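Skunavley Tabletop Waste Bin, cream

Small cylindrical bin for desks, counters and work tables. Intended for light dry waste: wrappers, labels, small cartons, offcuts, trimmed wire. Not for food waste or liquids.

Body: cream, slightly tapered toward the base
Lid: round, tilting, matched to the body
Label: on the lower front
Rated load: 300 g
Recommended liner overhang at rim: 30 mm
Order quantity: single, or trade carton of 7 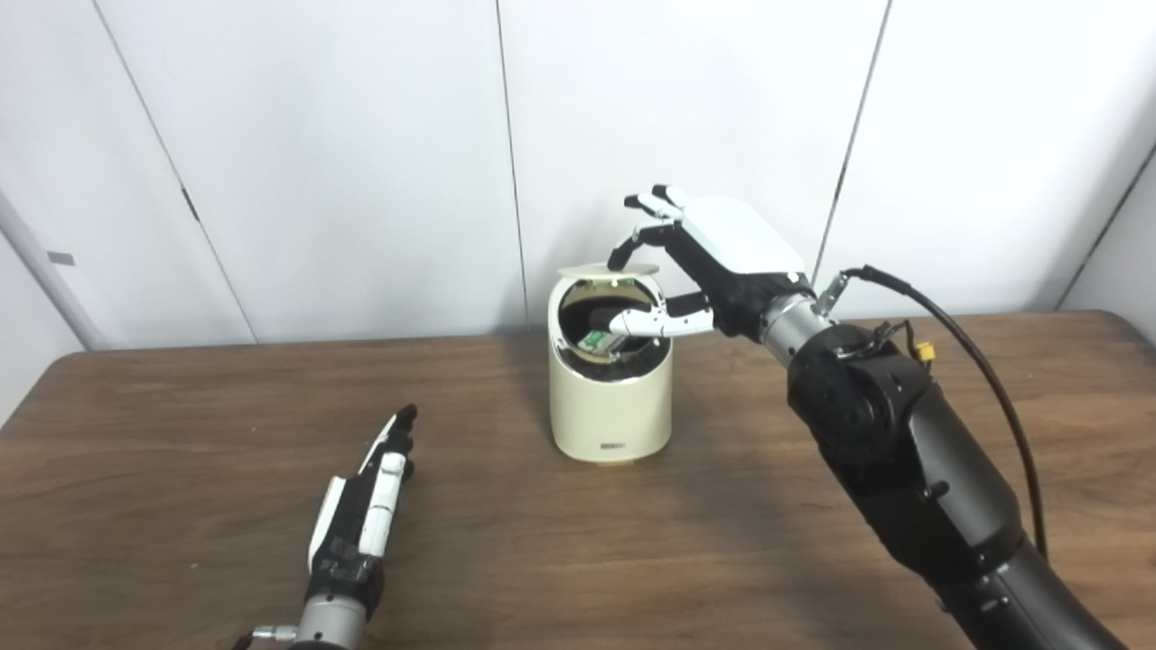 Fitting a liner. Lift out the lid assembly, drop the liner in and fold the overhang evenly over the rim. Replace the lid and check that it tilts freely. A liner bunched on one side will hold the lid partly open – refold it before use. Dark liners are supplied as standard in rolls of 100.

Small items such as loose components go in by hand with the lid tilted back. Batteries and populated circuit boards should be collected separately where local rules require it.

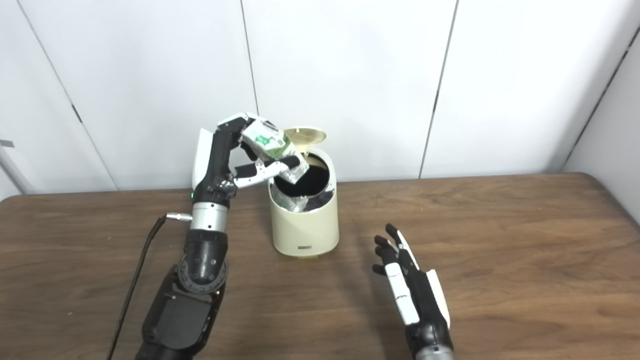
Cartons should be empty. Drink-size cartons can be dropped in whole, but flattening them first gives nearly double the capacity. Do not force a carton past the lid, as side load on the pivots is the usual cause of a lid that no longer closes. 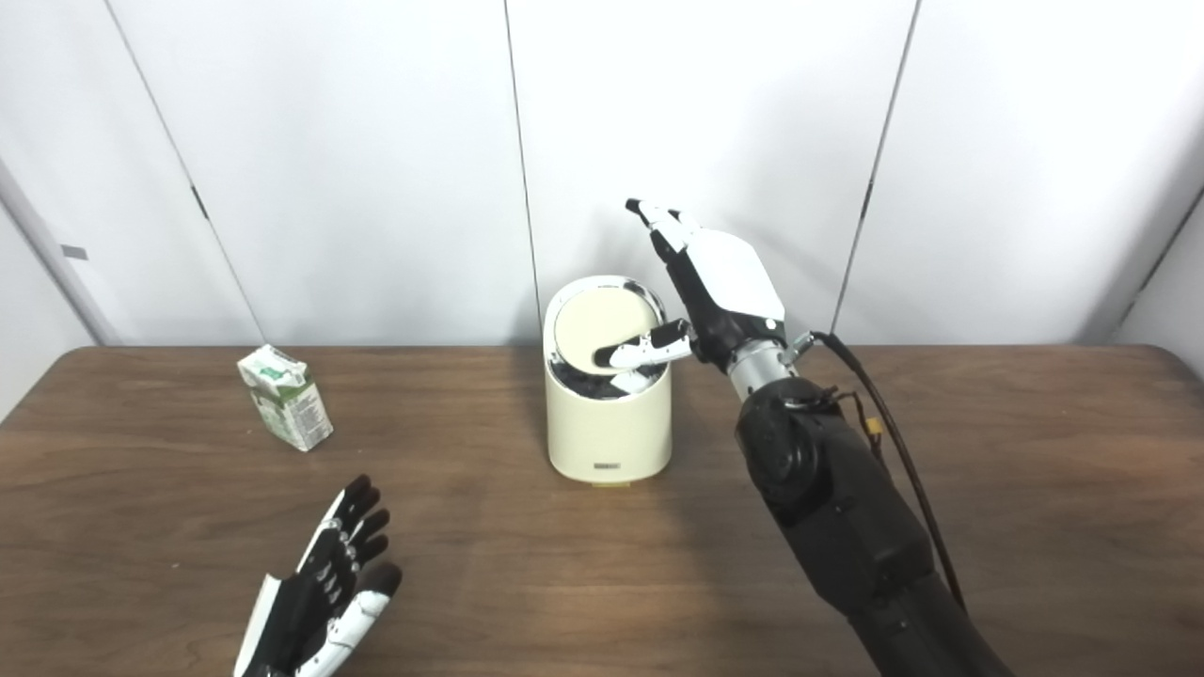 Skunavley bin in cream, lid tilted open, black liner fitted.

Cleaning: damp cloth and mild detergent. No solvents or abrasive pads. Dry the rim before refitting the lid.

Spares: lid, pivot pair and liner rolls are stocked by Siregar. Quote the product name and color when ordering. Trade inquiries to Sugeng Oei at the Siregar parts desk. Next restock of the cream version: September.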